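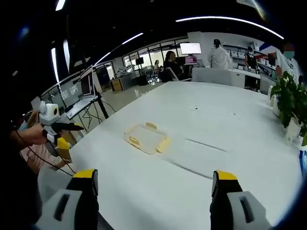
Tello clip-lid food container, 1000 ml
Review after four months of daily use

I bought my first Tello container in January, when the old ones in our kitchen had lost most of their lids. I wanted something that closes with clips, because I carry soup to work on the tram and I have already destroyed one bag with beetroot. The Tello is sold in the Norcombe household shop near my work, in a few sizes. I took the 1000 ml and later one small, 317 ml, for sauces and nuts.

The lid is the part I want to write about most. The box underneath is a normal box. It holds food, it goes in the fridge, there is not much more to tell. But the lid decides if you will love or hate such a thing, and with this one I needed some weeks to make up my mind.

The clips are yellow and they are separate pieces which hang on the lid. You press each one down until you hear a click. On the first days they were very stiff. I opened them with the thumb and two times I hurt the nail. My neighbour Lionel Haworth, who has arthritis in his hands, tried it at my table and gave it back to me after the second clip. For him I would not recommend it. After three weeks of opening and closing they became softer, and now I can do it with one hand while I hold the box with the other.

Does it leak? I filled the big one with water, closed everything and put it upside down in the sink for the night. In the morning the sink was dry. With soup in the bag I had one accident in four months, and it was my mistake — one clip was only half pressed and I was in a hurry. So please check with the finger all the way round before you leave the house. With hot soup I wait until it is cooled a little, otherwise the lid goes up in the middle and the clips are difficult to close.

Cleaning is where I have complaints. The seal sits in a narrow channel, and water stays there after the dishwasher. If you put the lid in the cupboard like this, it smells in two days. I take the seal out once a week with the handle of a teaspoon, wash it separately and leave it on a towel. It is not hard work but the leaflet says nothing about it. The clips can also be taken off, which helps, but the hole under each one collects grease, so I use an old toothbrush.

About stains: the plastic is not fully clear. Mine has a light cream colour and had it already when new. Tomato sauce makes it more orange, and curry is the worst. I leave the lid on the windowsill in the sun and most of the colour goes away, but never all. If this disturbs you, buy glass. Scratches I have also, mostly from my own sponge, the green side.

I had before a Gultgate set, which cost less. The Gultgate lid has no clips, you only push it on, and this is quicker in the morning. But after one year the corners did not hold any more and I could not trust it outside the kitchen. For leftovers in the fridge it was good enough. For transport I prefer the Tello, even with the stiff clips.

One more thing, spare parts. One of my clips cracked at the hinge in the third month, after it fell on the tiles. I wrote to the distributor, Vustelus, with the article number 2137 from the leaflet, and they sent me two new clips in an envelope. I paid only the postage. They came in a slightly darker yellow, which I do not mind. Seals can be ordered in the same way, but you must write which size, and the lady there asked me to measure the short side of the lid. Mine was 142 mm.

The small box I use less than I expected. The clips on it are the same size as on the big one, so on such a small lid they look too heavy, and it opens with a jump. Once the walnuts went all over the desk.

Good: closes tightly, spare clips exist, light to carry, fits flat in my bag.
Not so good: stiff in the beginning, seal must be taken out for washing, stains from curry.

I would buy the big one again and leave the small one in the shop. If they make one day a lid with a wider channel for the seal, I will change mine at once.

Four stars from five.

Oleksandra Chornovol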